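About Flolness

Flolness is a small consumer group that reads health claims for a living. We look at brochures, clinic websites, supplement labels and the glossy sheets left in waiting rooms, and we write down what they promise and what they offer as proof. Then we ask the people who made the promise to show us the rest.

We take no money from clinics, device makers, insurers or vitamin sellers. You should be suspicious of any group that says so, including this one, so our accounts are open to any member who asks for them.

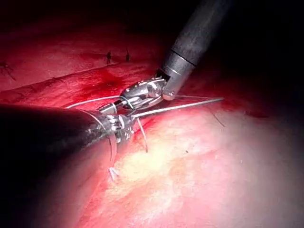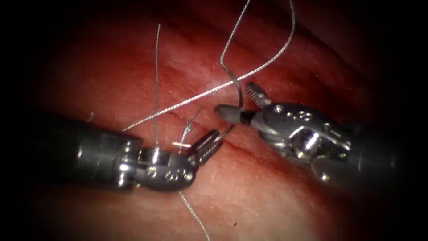
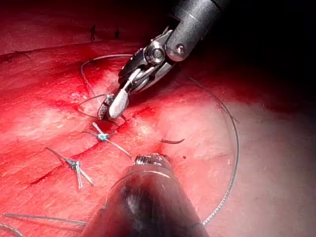
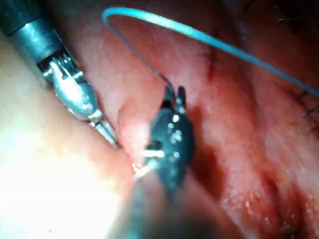
Instruments and suturing.

How we started

Waraporn Chantharasri spent years writing patient leaflets before she got tired of being asked to take out the word "may." Sunee Saithong was an insurance claims reviewer who kept a folder of ads she didn't believe. They met over a complaint about a knee supplement called Koivisto, which was sold on the strength of a study that neither of them could find. The company sent a letter, then a second letter, then a discount code. The study never came.

That exchange became our first published review. It was badly laid out and too long, and it still gets more mail than anything we've done since.

What we do

Most of our work is reading. A member sends us a claim, and one of two reviewers takes it apart word by word. "Clinically tested" tells you a test took place. It doesn't tell you who was tested, or for how long, or what the result was. "Doctor recommended" can mean one doctor. "Up to" includes zero. We've written these sentences so often that we keep them in a file.

After that we write to the company. We ask for the source of the claim, the number of people in it, what they were compared with and who paid. Companies get 30 days to answer. If they send us something useful we print it, even when it makes our first opinion look silly, and that has happened. Our review of the Terkalo sleep band said the evidence was thin. The maker then sent a decent trial with 400 people in it, and we rewrote the review from the top. We still think the band is overpriced.

The library holds 1000 reviewed claims. Older ones are marked with the month they were last checked, and a good many need checking again. If the entry you want looks stale, write and tell us, and it will move up the pile.

What we don't do

We don't give medical advice. We can't tell you whether to have an operation, stop a pill or change your doctor. People write to us in real distress hoping for a yes or a no, and the reply they get is a list of questions to take to their own appointment. Some of them find that disappointing. We understand why.

We don't hand out seals, stars or badges. Several companies have offered to pay for one. A badge would turn a review into an ad, and it would stay on the box long after the facts had changed.

We also don't assume that a claim is false for being new or expensive, or for being printed next to a picture of a smiling couple on a beach. Old, cheap, plain-looking advice gets the same reading. Our entry on drinking warm lemon water is one of the least kind things in the library.

How far to trust us

Only as far as you can check. Each review lists what we read and what we couldn't get hold of. Where the two reviewers disagreed, both views are printed with initials. Waraporn tends to give a weak study the benefit of the doubt if the authors admit it's weak. Sunee does not.

We make mistakes. The corrections page is linked at the top of the site and not buried in the footer, and the worst one on it concerns the Plarkoditz joint cream, where we misread a table and said the improvement was twice what the maker had claimed. The maker, to its credit, was the one who pointed this out. We had the wrong figure up for a whole winter.

Money

Members pay a yearly fee, and that covers most of what we spend. The rest comes from a short course we teach on reading health ads, held at public libraries and senior centers. It's a plain two-hour class with photocopied handouts. We've been told it should be an app. So far we haven't seen a good reason.

Gifts from members are welcome, but anyone giving a large sum is named in our yearly report. If you'd prefer to stay unnamed, please give less.

Joining and writing to us

New members are taken all year. The yearly report goes out in October along with the minutes of the members' meeting, where anyone may speak and several people always do.

To send us a claim, mail the original if you can, or a clear copy with the small print showing. Tell us where you found it. We answer every letter, though not quickly - there are two of us reading, and the small print is getting smaller. Phones are answered from 10 a.m. until noon. Please don't send us opened jars.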